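Pirnell Pill Bottle Sorting Set
README, revised 5 September 2018

Contents
This set covers one household task: putting amber pill bottles into a teal plastic bin on a wooden table. It holds 2481 still pictures, grouped into 96 sittings. Labels are per sitting, in plain text.

Objects
The bin is translucent, with frosted walls and rounded corners. Anything inside reads through the walls as a blurred tan or amber patch, so labels of bin contents made from a side view are marked "low".

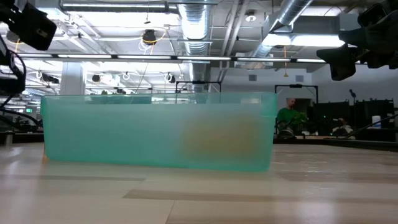

Bottles are labeled one by one only where a cap or a rim can be made out. A bottle seen through plastic alone is entered as "shape", with no cap field. Two annotators (Sibel Ekinci and Parviz Khosravi) labeled each sitting separately. Houshang Rezaei settled the differences.

Position terms
in: the base of the bottle is within the bin walls
out: the bottle stands on the table
behind: the bottle is out, and the bin rim hides part of it
held: the bottle is off all surfaces

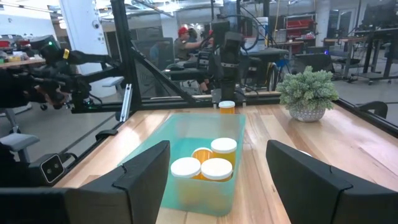
Bottles touching each other in the bin keep separate entries. If caps overlap, the nearer one is entered first. The potted plant is labeled "other" and is never given a position term. Table planks are not labeled.

Known problems
Glare on the tabletop was entered as an object in 6 sittings of the first release. These are fixed. Amber plastic against a bright background still gives loose outlines, some of them off by the width of a cap.

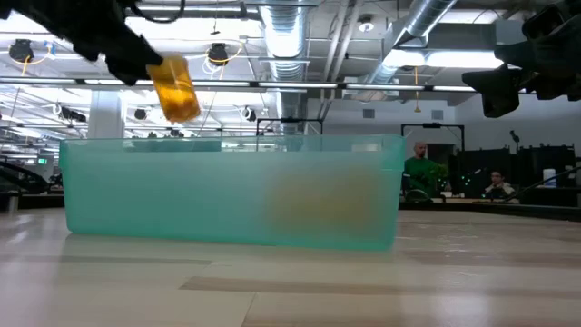

Changes
February: "held" added as a position term; earlier sittings relabeled.
Current: cap field made optional.

Contact
Fereshteh Jafarzadeh, Pirnell. Please give the sitting number when reporting a label error.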